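Carpenter bees in cedar fascia, exclusion vs. treatment

Last updated 5/7/22
6 replies

tarberg_eaves
One-story house, cedar fascia on the south and west sides, stained once, never painted. Round holes on the underside of the board, a little under half an inch across, with coarse yellow sawdust on the deck beneath them. I plugged three of them last spring with wood filler and the bees chewed new entrances within a few inches. Looking for a method that holds. I would like to avoid replacing 40 feet of board.

Domínguez
Plugging in spring is the problem. The females are active and will cut a new exit next to the plug. Treat the gallery with an insecticidal dust labeled for carpenter bees, leave the hole open for several days so the adults pass through it, then close it with a glued dowel. Filler is too soft.

allen_k
Disagree on the dust as a first step. They are native pollinators and the males hovering at the eaves can't sting. Leave the galleries alone until late summer, after the new adults have come out and before they go back in for the winter. Close them then, and paint. Two coats of exterior paint over primer does more than any dust. Stain does very little. 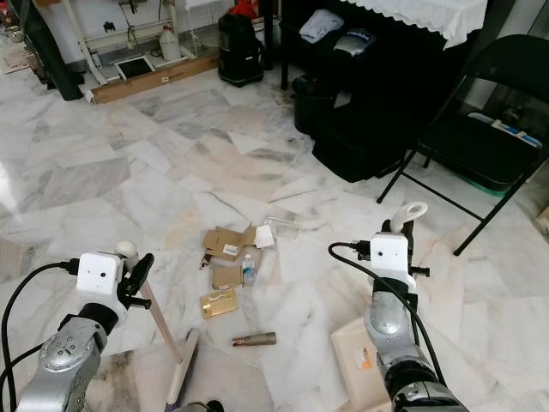 Paint has to cover the back edge and the end grain too. Most people coat the visible face and stop, and the underside of the board is where the bees start.

Domínguez
Waiting means another season of tunneling. Galleries get reused and extended, and once woodpeckers find the larvae they open the board from the outside. I have seen more fascia ruined by the birds than by the bees.

allen_k
Then hang hardware cloth or netting over that run until you close the holes. Woodpeckers are federally protected, so exclusion is the option you have there anyway.

Tracey Mapplebeck
Had the same argument with two contractors. Gususance quoted me 757 for dusting, plugging and a follow-up visit. The second outfit quoted 399 for dusting only. I took neither, wrapped the fascia in aluminum coil stock in July and have had no new holes on that side. The shed is still unpainted pine and still gets them.

tarberg_eaves
Did you close the old galleries before wrapping?

Tracey Mapplebeck
Yes, half-inch dowel and exterior wood glue, cut flush. Check each one with a wire first to be sure it is empty. Prime any bare wood before the metal goes on.

Share (3)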